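Prozessor raus, Prozessor rein

So, der alte Tower hat jetzt endlich seinen großen Tag bekommen. Ich hatte im Januar ja schon gejammert, dass ich den Rechner mal aufmachen müsste, und dann kam wie immer alles Mögliche dazwischen. Am Dienstag war es dann so weit. Kaffee gekocht, Handy weggelegt, Seitenteil runter!

Wer hier schon länger mitliest, weiß, dass ich ein Herz für ausgemusterte Bürokisten habe. Die sind schwer, hässlich und laut, aber von innen oft so ordentlich gebaut, dass man richtig gute Laune bekommt. Blaue Plastikteile für alles, was man anfassen darf, das finde ich immer noch eine der nettesten Ideen überhaupt. Man muss nicht raten, wo man drücken oder ziehen soll (na gut, manchmal doch).

Na-rae Jin hatte mir vorher geschrieben, ich solle mir den Sockel in Ruhe anschauen, bevor ich irgendwas einsetze. Sie hat völlig recht. Bei den LGA-Sockeln sitzen die Kontakte ja auf dem Board und nicht am Prozessor, und wenn da einer verbogen ist, sucht man sich hinterher dumm und dämlich. Bei meinem letzten Projekt, einem Skulex-Kompaktrechner, war es genau so ein winziger krummer Kontakt, und ich habe zwei Wochenenden lang den Arbeitsspeicher verdächtigt. Zwei!

Für alle, die sowas noch nie gemacht haben: Es ist wirklich kein Hexenwerk. Rechner vom Strom trennen, auf die Seite legen, kurz an etwas Geerdetes fassen. Kühler ab, Hebel am Sockel lösen, Halterahmen hochklappen. Den Prozessor fasst man nur an den Kanten an, und beim Einsetzen lässt man ihn gerade in den Sockel gleiten und drückt nicht. Die Kerben müssen passen, dann liegt er von allein richtig. Erst dann den Rahmen zu und den Hebel runter. Dabei knirscht es manchmal ein bisschen, und beim ersten Mal bleibt einem fast das Herz stehen, aber das gehört so.

Die Wärmeleitpaste ist ein eigenes Thema. Kyung-hwa Baek schwört auf einen Klecks in der Mitte, ich habe jahrelang mit einer alten Kundenkarte gestrichen und bin inzwischen auch beim Klecks gelandet. Alte Reste vorher mit Isopropanol und einem fusselfreien Tuch abnehmen, gern zweimal, Schlieren bleiben trotzdem gern mal übrig. Meine Paste ist von Tundimo, die Tube hält gefühlt ewig.

Was mir an diesen Workstation-Boards so gefällt: Die Speicherbänke sind sauber beschriftet. Da steht direkt auf der Platine, welcher Riegel wohin gehört, und zwar so, dass man es auch ohne Handbuch versteht. Die Knopfzelle sitzt gut erreichbar daneben, die würde ich bei so einem alten Gerät immer gleich mit tauschen. Kostet fast nichts und erspart einem das Theater mit der Uhrzeit.

Und serielle Schnittstelle! Ich weiß, außer mir freut sich darüber vermutlich nur noch Aled Griffiths, aber der hat auch noch ein Modem im Schrank.

Ein paar Bilder von der Bastelei:

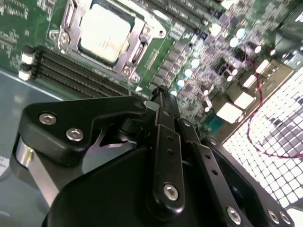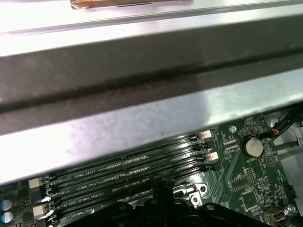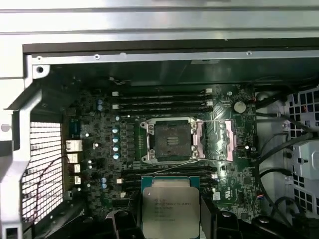
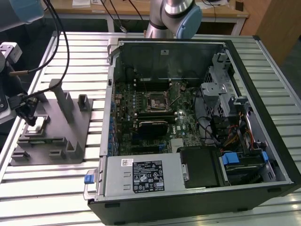

Der Tower von innen, im letzten Bild auf der Seite liegend und mit leerem Sockel.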